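How to run a story-starter morning with your class

I have been running story-starter mornings with Year 2 and Year 3 children for a good few years now, and I still get a little flutter of excitement when I'm setting one up before the bell goes. If you've never tried one, the idea is very simple. You give the children something puzzling at the beginning of the day, you let them talk about it for far longer than feels comfortable, and then you let them write. That's really all there is to it, but a bit of planning makes the difference between a lovely morning and a rather noisy one, so I've set out how I do mine.

What you will need

A puzzling object or picture, one for each table
Large sheets of paper (the backs of old display sheets are fine)
Felt pens, the fatter the better
Sticky notes
Writing books or loose lined paper
A box with a lid, big enough to hold the children's questions

Step 1: Choose your starters

You don't need to spend any money on this. I have used an old key, a single wellington boot, a letter with most of the words washed away, and a suitcase that belonged to my aunt and which I am still rather fond of. My colleague Samina Dhanial prefers pictures, and keeps almost 50 of them in a folder on top of her cupboard. Whatever you pick, try it on a grown-up first. If they say "ooh, what's that?" you are on to a good thing, and if they just nod politely, put it back in the drawer.

Step 2: Set up before the children come in

Aim to have everything out by half past eight. Put one starter in the middle of each table with a large sheet of paper underneath it, so that the children can write all the way round the edges. I like to leave the pens in the middle too – if they have to go off and find one, the first good thought has usually flown away by the time they get back.

Write one question on the board, and only one. "What might have happened?" works well for most ages. For younger children I use "Who does this belong to?"

Step 3: Let them talk

Give them a proper quarter of an hour. It will feel like a very long time, and at about the five-minute mark the talk often goes quiet and you will want to jump in and help. Do try not to! The second wave of ideas is nearly always better than the first, and the quieter children tend to join in then, once the quick ones have had their say. 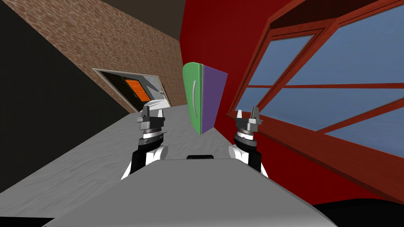
Step 4: Gather the questions

Once the talk has run its course, ask each child to write a single question on a sticky note and post it in the box. Read a handful aloud and let the class enjoy them without hurrying to answer any. If a table is stuck, offer a beginning and ask them what comes next. I'd say something like, "Nobody had ever seen anything quite like it in all their life, and..." and then walk away. A half-finished sentence is very hard for a seven-year-old to leave alone.

Step 5: Plan on one page

Ask the children to fold a sheet of paper into 3 parts for the beginning, the middle and the end, and to draw in each part before they write a word. Stick figures are perfectly all right. Junaid Baloch, who teaches across the corridor from me, lets his class swap plans with a partner at this point and tell each other's stories out loud, and I have happily pinched the idea.

Step 6: Write

Keep this part calm and fairly short. I ask for 100 words from the older ones and as many as they can manage from the rest. Spellings can wait until the afternoon. If a child asks how to spell something, I say "have a go and put a line under it", and we come back to all the underlined words together after lunch.

Step 7: Share

Finish with the children sitting in a circle. Anybody who would like to read may read, and anybody who wouldn't can ask a friend or me to do it for them. Leave the large sheets up on the wall for a week or so, as the children do go back and add to them.

A few extra tips

Keep the leftover questions in the box. They make very good five-minute fillers before home time.
If you have a long class list, use two of the same starter and compare the stories at the end.
Send a note home the day before if you'd like the children to bring in objects of their own, and ask for nothing breakable.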